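Schools should stop rewarding children for not being ill

Every December the primary schools in Guvside hold an assembly where pupils with full attendance go up to collect a certificate. In some years there is a book token as well. The children who missed days sit on the floor and clap. I have been to four of these assemblies as a parent and I think they should end.

I don't dispute that attendance matters. A child who misses a lot of school in the early years will usually find reading harder later on, and the gap is hard to close. Heads are right to worry about it and right to ring home when a child doesn't turn up. My objection is to the prize, and to the idea that a seven-year-old has much say in the matter.

Consider who gets the certificate. It goes to children who didn't catch the stomach bug in October, whose parents have a car, who don't have asthma and who don't have hospital appointments. It goes to children whose mum or dad starts work late enough to walk them in.
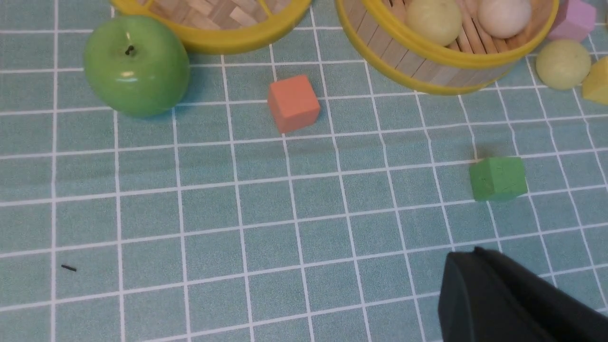

It also goes to children who were ill and were sent in anyway. Any parent will admit this if you ask at the gate. By the second half of term the streak has become a thing in itself, and a child with a temperature will beg to go in so as not to lose it. I have given my own daughter a spoonful of medicine at eight in the morning and hoped for the best. I'm not proud of that. By lunchtime the school had rung, and over the next few days several other children on her table were off.

Ikechukwu Olatunji taught at Klinhom Road Primary for 27 years and ran the attendance assembly for most of them. He told me he stopped believing in it when a boy with sickle cell asked him what he would have to do to win. "I said there was always next term," he said. "He knew as well as I did that there wasn't."

The town's schools now use a system called Promico, which sends parents a coloured badge each week. Green means full attendance. Amber means a session has been missed, for whatever reason. A family I know got an amber badge the week of a grandfather's funeral, and the message that came with it said "Let's aim for green!" The office staff were embarrassed and said they couldn't turn it off for one child. I believe them. Somebody did decide to buy it, though, and the yearly cost to our school is £900. That is money for books, or for a few more hours from the family support worker, who is shared between 2 schools and is hard to get hold of.

The support worker is the part of the system that does work, in my view. Kamarul Latuheru did the job on the Drilleck estate until last year. Most of the persistent absence he dealt with came down to ordinary problems: a bus that had been rerouted, a parent on nights, a child who was being picked on in the toilets and would not say so.
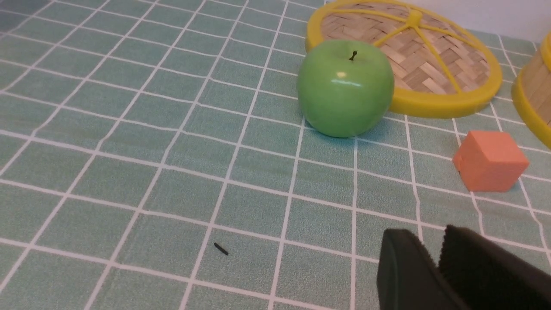 He sorted out a walking group for the bus problem. It took him a fortnight and a lot of phone calls. The child who was frightened of the toilets was allowed to use the ones by the office, and was back in full time before half-term. Neither family had ever been moved by a certificate, and he doubted that either had read the letters.

People who defend the awards say that adults get rewarded for turning up, so children should learn the habit. I've worked in offices and a warehouse and have never been given a prize for not having flu. Where employers do pay a bonus for it, staff come in coughing. Most of us would call that a bad policy if we saw it at work – I don't see why it becomes a good one when the staff are six.

Others say the assembly is harmless fun, and for the children on the stage I'm sure it is. But a public reward is also a public list of who didn't get one. Children are quick to work out why. My son came home in Year 2 and told me which of his friends had "let the class down", because the class with the best figures got an extra playtime and his had missed it by a whisker. One of the friends had been having grommets put in.

If schools want to celebrate something at the end of term, there is plenty to choose from. They could thank the children who came back after a long illness and caught up. They could mark progress in reading or swimming, or kindness to a new pupil, or they could simply put on some music and let everyone dance.

The governors will look at the attendance policy again in the spring. I've written to ask them to drop the certificates and the class playtime prize, to let the Promico contract run out, and to put the money towards family support. Other parents who feel the same should write too – the school office will pass letters on.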